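Why did the gripper let go?

A robot gripper is a hand with most of the good bits missing. It has no palm to speak of and no thumb. What it does have is fingers that close, and a small computer that decides how hard to squeeze.

Last winter, at a workshop in Cadon, one of these grippers was given a simple job called the Hiltance test. Pick up a plastic cup. Move it along the table. Put it down. It did this 1,348 times without a grumble, which is more than you would manage before asking for a biscuit.

Then it began dropping cups. It dropped 13 in one afternoon, and it looked very sure of itself each time.

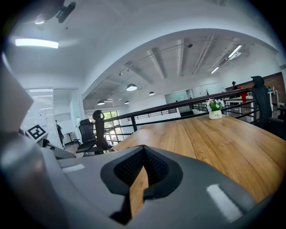 So what had gone wrong? The engineers blamed the computer first, as engineers do. The computer was fine. Then they blamed the cups. The cups were fine too, apart from the ones on the floor.

The trouble was a screw. Every time the fingers closed, the gripper shook a tiny bit, and every shake turned the screw a tiny bit. In the end one finger had slipped back by 4 millimetres. The computer didn't know. It said "close", the motor turned, and the computer ticked the job off its list. It never checked whether it was holding anything.

You check all the time. If a cup starts to slide, your skin feels it and you grip harder before you have even had a think. A gripper only feels things if somebody gives it a sensor — a part that notices a push or a squeeze.

The gripper now has a sensor in each finger. If it feels nothing, it stops and beeps. It also has a new screw, with a dab of glue on it.

Words to know
Gripper: the part of a robot that holds things.
Fault: something in a machine that isn't working as it should.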